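Why Does My Game Need an Update?

You sit down after school, switch on the console, pick your game, and a bar appears on the screen. It says "Updating" and it fills up very slowly. You wanted to play. Why can't the game just start?

An update is a set of changes that the people who made the game send out over the internet. Another word for it is a patch. People used to sew a patch of cloth over a hole in their pants, and a game patch works in much the same way. It covers a hole in the game.

What is a bug?

A game is made of instructions, called code. The code tells the console what to do when you press a button, when you touch a wall or when you pick up a coin. A big game has a huge number of these instructions, and people write them. People make mistakes. A mistake in the code is called a bug.

Some bugs are small. A hat might float above your character's head. Some bugs are worse. The game might freeze, or it might lose the level you just finished.

Take a racing game called Zasano. When it first came out, players who drove backward over the bridge on level 3 fell through the road and kept falling. The company that makes the game, Imden, got 599 messages about it. The road looked solid, but one piece of code forgot to check for cars coming from the other direction. The fix was one short line.

Who finds the bugs?

Before a game goes on sale, testers play it. Testing sounds like fun, and some of it is, but a tester may have to walk into the same wall all morning to see if it stays a wall. They write down what they did, what happened and what should have happened. Then a programmer reads the note and tries to make the bug happen again. If it won't happen again, it is very hard to fix.

Sobia Tanoli is a tester at Imden. She keeps a list for each game. The list for Zasano had 76 bugs on it one April, and the team fixed the ones that stopped people from playing before they looked at the floating hats.

Even good testers miss things. When a game is out, thousands of people play it in ways the testers never tried.

Is an update always a fix?

No. Some updates add new things, such as a level, a car or a song. Others change the rules a little. If one character is so strong that everyone picks it, the makers may make it weaker. Players call this a "nerf." Making something stronger is called a "buff."

Why does everyone need the same update?

When you play with a friend online, your console and your friend's console have to agree. If your game says there is a door and your friend's game says there is a wall, you can't play together. That is why online games often won't let you in until you update.
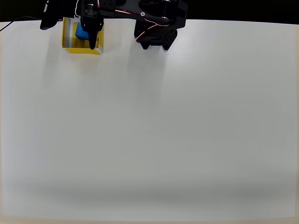
BATEL, 11/28/23

The newest update for Zasano is number 3538. Updates get numbers so that everyone can tell which one they have. You can usually find the number in small print on the title screen. If you write to a game company about a bug, put the number in your message.

What can you do while you wait?

Leave the console plugged in and don't turn it off in the middle of an update. If the power goes out, the console will usually start the download again by itself. Many consoles can update while they are resting. Ask a grown-up to help you find this in the settings – it may be called "rest mode" or "automatic updates."

If the console says it has no room, you may have to delete a game you don't play anymore. Check with anyone else who uses the console first, and find out whether your saved games will be kept.

Words to know

Code: the instructions that make a game work.
Bug: a mistake in the code.
Patch: a change that fixes or adds something.
Tester: a person who plays a game to look for bugs.
Nerf: to make something in a game weaker.
Buff: to make something in a game stronger.

Next in this series: How does the Acharya puzzle game save your place?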